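About Kindstead

Home
Surveys
Lime and plaster
Reports explained
About us
Contact

Kindstead is an independent damp survey practice. We inspect solid-walled houses, small commercial buildings and village halls, find out where moisture is getting in or being held, and write a report the owner can hand to any builder. We do not sell treatments, membranes or chemical injection, and we take no commission from anyone who does.

How the practice began

The practice was set up 14 years ago by Sille Briem and Lachlan Tautahi. Sille had trained as a building physicist and Lachlan had worked as a plasterer on lime-built farmhouses. They met on a job at a terraced house called Villalba, where three contractors had each diagnosed rising damp and each quoted for a new damp-proof course. The cause was a cracked hopper behind a downpipe and a cement render that held the water in the wall. The hopper was replaced, the render was taken off the gable, and the wall was left to dry over two summers before it was replastered. The report on Villalba ran to nine pages, and its layout is still the basis of the one we use.

What we do

A standard survey covers the outside of the building first: roof edges, gutters, downpipes, ground levels, drainage, pointing, render, sills and any vents. Most faults that show as a stain indoors can be traced to one of these. Indoors we record air temperature and relative humidity in each room, surface temperature on the coldest external wall, and meter readings on a grid at fixed heights above the floor.

A hand-held resistance meter is calibrated for timber. Used on masonry it gives a comparative figure only, and salts, foil-backed wallpaper and some old paints will all push the reading up. We therefore use meters to map a pattern and never quote a percentage from one as the moisture content of a wall. Where the actual figure matters, for instance before a floor is laid or a dispute goes further, we drill samples, seal them on site and measure them by weighing and oven drying. Drilling leaves small holes, which we fill with a matching mortar before leaving.

Salt analysis is offered as an addition. Nitrates and chlorides in the plaster suggest that ground water has been evaporating there for a long time. Sulphates are more often linked to chimneys, gypsum or cement. Neither result settles the matter alone and the report will say so.

Logging

For condensation problems a single visit is of limited use. We leave small loggers in the house, usually in a bedroom, the bathroom and one unheated space, and collect them when they have recorded a full spell of cold weather. The best months to begin are November to March. The loggers store temperature and humidity at fixed intervals and have no microphone or network connection. Occupants are asked to live as they normally do, and to note when the heating is on and where washing is dried.

Results are plotted as dew point against surface temperature. If the two lines meet overnight and part again by mid-morning, the wall is cold and the air is wet, and ventilation or heating is the first thing to look at. If the wall stays damp while the lines are well apart, the water is coming from somewhere else.

Who we are

Sille Briem – surveys, laboratory work and expert reports. Sille reads every report before it is issued.

Lachlan Tautahi – lime, plaster and render. Lachlan writes the repair specifications and is happy to speak to your builder by telephone if the mix or the curing times are not clear.

Shamim Ansari – surveys and roof access. Shamim joined us from a housing association repairs team and takes most of our work on flats and shared buildings.

Eirini Tzavaras – data and drawings. Eirini looks after the loggers, checks them against a reference instrument before each heating season and prepares the plots.

Flynn Pryor – bookings, invoices and the record archive. Flynn is the person who will answer if you ring before 4 pm.

Records

Each survey is kept on file with its readings, photographs and sketch plan. The archive holds 995 surveys. A past client can ask for a copy of their own report at any time without charge, and a new owner can have it with the written consent of the client who paid for it. We use the archive, with addresses removed, to compare wall types. The comparison notes are issued under the name Fakorell and can be requested from Flynn.

One result has changed how we work. In houses with a suspended timber floor, blocked sub-floor vents were recorded more often than any fault in the wall above. Air bricks are now checked from both sides where the floor void can be reached, and the depth of soil or paving against each one is noted on the plan.

Fees and limits

The fee is fixed after a short telephone call and depends on floor area, access and whether samples are wanted. Travel is included within our normal area. We do not lift fitted carpets, move heavy furniture or open up finished surfaces without the owner's written agreement. Asbestos, electrical safety and structural movement are outside our scope. If we see something that worries us on any of these, we will say so and suggest the kind of specialist to call.

A survey is not a mortgage valuation. Lenders sometimes ask for a damp and timber report, and we will write one, though the conclusion is ours and will not be changed to suit a sale.

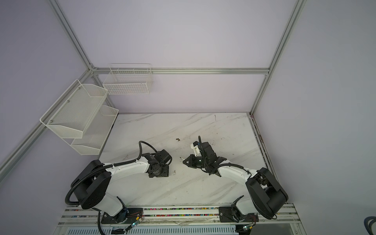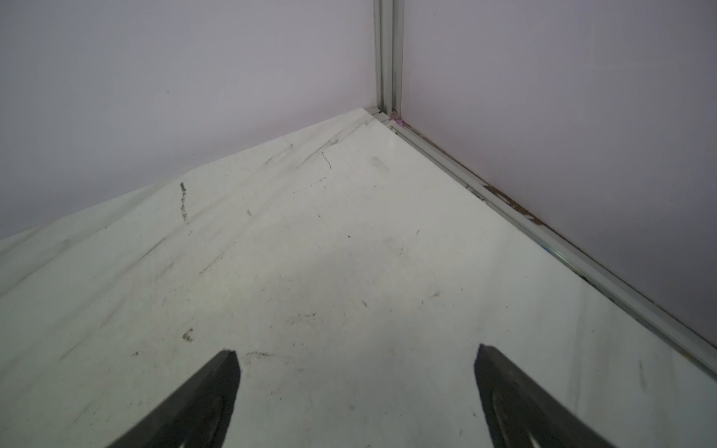

Silver aluminium posts against pale lavender-grey panels. 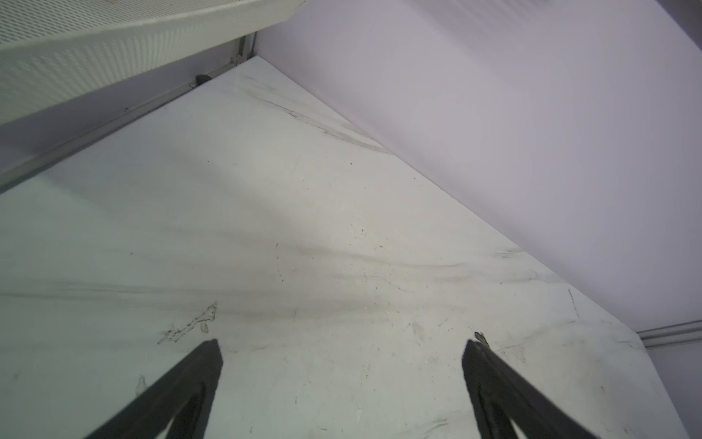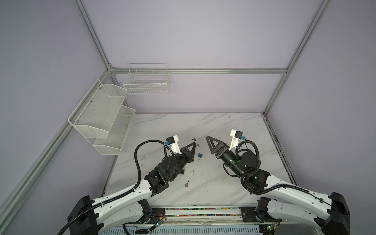 Training

Lachlan runs a practical course on lime plaster under the name Pivolon. It is meant for builders and for owners who plan to do their own repairs. Groups are small and the course covers damping down, coat thickness, keying, protection from frost and sun, and how to tell when a coat is ready for the next. People attending should bring overalls, gloves and eye protection – lime putty is caustic and will burn skin if it is left there. Course notes are posted to everyone who attends.

Talks to local history groups and residents' associations are given by Sille or Shamim when the survey diary allows. A projector and a dark room are enough.

Contact

Please send the age of the building if known, the wall type, a description of where the damp shows and when it is worst. Photographs of the outside of the affected wall, taken far enough back to include the gutter and the ground, are more useful to us than close views of the stain. Requests are answered in the order they arrive, and in winter the wait for a first visit is longer than in summer. Water near electrical fittings should be dealt with by an electrician before you write to us.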